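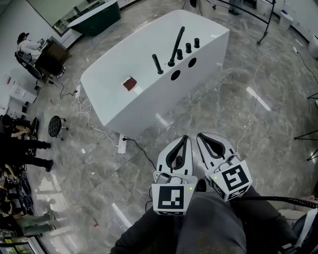
Javau freestanding bathtub, gloss white with matte black deck fittings

We love this tub! The Javau is a proper rectangle with a glossy white finish, and it really comes alive with black fittings mounted straight on the long rim. You get a tall curved spout, a separate handheld shower and three short round knobs, so there's no floor pipe standing next to the bath and no drilling into your wall tiles.

Vratislav Zeman drew the rim flat on purpose – it holds a book, a bar of soap, a mug of tea (we've tested the tea part at length). It looks great set at an angle on gray marble-pattern tile, and you can walk all the way around it, so give it some room if you have it.

Prefer color? Ask about dark green with a white interior. Samples are free, and Elīna Lūse in our showroom will happily mail you 2 if you can't decide.

Finish: gloss white
Fittings: matte black, deck mounted, included
Handheld shower: included
Delivery: 500 to most addresses, free on orders over 2,000
Lead time: longer in May, when the Clillow workshop closes for two weeks

Waste kit sold separately. Please have your plumber check the floor before ordering.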